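Speaker notes: "Moving a linac without losing the summer"
Afternoon session, medical physics track, 1:30 pm

Slide 1. Hi everybody, thanks for coming back after lunch. I'm the physicist who got to babysit the Fistbridge replacement, old machine out, new machine in, same vault. I'm going to talk mostly about scheduling and beam data and very little about concrete. (If you came for concrete, grab me at the break, I have opinions!)

Slide 2. Background. Fistbridge is a small clinic with two vaults. We were treating on both, and the older machine was going down often enough that the therapists had a nickname for it I can't repeat with a microphone on. Besetti handled the removal and rigging, Clekon lent us the water tank. Pause here, let people read the floor plan.

Slide 3. The plan on paper. We had 60 working days from last patient to first patient. Seven of those were set aside for acceptance testing, which looked generous in the spring and looked pretty silly by August.
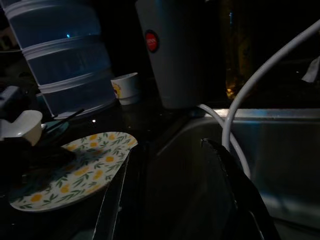 Slide 4. What ate the time. First, the chiller. The new one wanted a different fitting and the fitting was on a truck somewhere. Second, the tank. Our first set of profiles was tilted and I spent a whole evening blaming the machine before I leveled the tank again and the tilt went away. Tell the story about the bubble level, but keep it short, it ran way over in rehearsal.

Slide 5. Beam data. We ended up with roughly 3,000 scan files, counting repeats. Please, please agree on file names before anybody turns the beam on. We didn't, and I was still renaming things in September. Show the before and after folder list, wait for the groan.

Slide 6. Staffing. We ran the other vault on long days the whole time, and people got tired. Mac Suibhne, our sister site, took some of our breast patients, and I wish we'd asked them a month earlier. Evenings at home were mostly dishes and email for me.

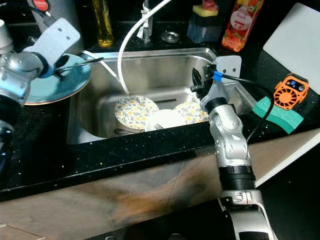
Dishes in the sink, fork and all.

Slide 7. Independent check. Get your outside output check booked early. We had the dosimeters in a drawer before the floor was even patched, and I'd do that again in a heartbeat.

Slide 8. The real number: 108 working days. Leave it up on the screen for a second. Then the bar chart by cause, chiller in blue, repeat scans in orange.

Questions. If somebody asks about matching the two machines, go to the backup slide with the depth dose curves. Skip the one after it, the axis labels are still wrong.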